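Houseplant Sitters Wanted for the Summer -- Pruneo Plant Care, Skunden

Pruneo is looking for people who like indoor plants and can visit them while their owners are away.

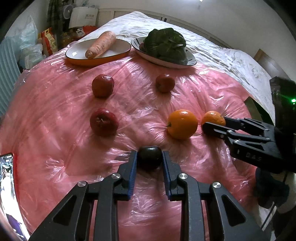
Do I need a diploma in gardening to apply?
A diploma is not required. We ask that you have kept your own plants alive for at least two years, and that you can tell a thirsty plant from one that has had too much water.

About the work

Pruneo takes care of plants in private apartments and small offices in Skunden and in the neighboring town of Hundard. Most of our customers travel in July, and in that month our regular staff can not reach every door. For this reason we are now searching for 20 seasonal plant sitters.

A sitter receives a fixed route and visits each home on it two times a week. Typical tasks are:

Watering according to the card which the owner has filled in
Turning the pots toward or away from the window
Removing yellow leaves and wiping dust from the big ones
Checking the undersides of leaves for spider mites, scale and mealybugs
Writing a short note after each visit

Repotting is not part of the job. If a plant has outgrown its pot, please write it in the note and we will discuss it with the owner. The same is true for pruning. A fig that has been cut by the wrong hand can need years to get its shape back, and we had one such case already.

Last year we looked after 2,284 plants. Many were easy ones, like pothos and snake plants, but there were also orchids, ferns in bathrooms and one very old jade plant that needs two people to move it. You will not get the difficult plants on your first route unless you ask for them.

What we expect

You are 18 or older and available for the whole month of July. You can lift a full watering can without trouble, and climb stairs, as several houses on the Hundard routes have no elevator. You treat keys with great care. You read the owner's card even when you believe you know better -- and if you do know better, you call the office first.

Experience with balcony boxes or a vegetable garden is welcome, but please understand that indoor plants behave differently. They have less light, and the soil dries much slower than many gardeners think.

A bicycle is useful. We can lend one if you do not have your own.

What we offer

Payment is per visit and is transferred every second Friday. The time between two homes on the same route is paid too. Before the season begins there is a paid training day in our greenhouse on Xu Street, where you learn our watering method and practice finding pests on plants which have them. Each sitter gets a bag with a moisture meter, a soft cloth, scissors for dead leaves and a sprayer.

At the end of the season you may choose a plant from the greenhouse to keep.

How to apply

Please write us a letter of one page at most. Tell us which plants you have at home, in which direction your windows look, and about one plant that died and what you think was the cause. We read this last part with special interest. A résumé is not needed. Please add the days on which you could come for a short talk.

Letters can be left at the Pruneo counter in Skunden or put in the green mailbox at the greenhouse gate. Last summer we received 70 letters, so an answer may take two weeks. Everyone gets one, also those we can not take.

Pruneo Plant Care, February 2020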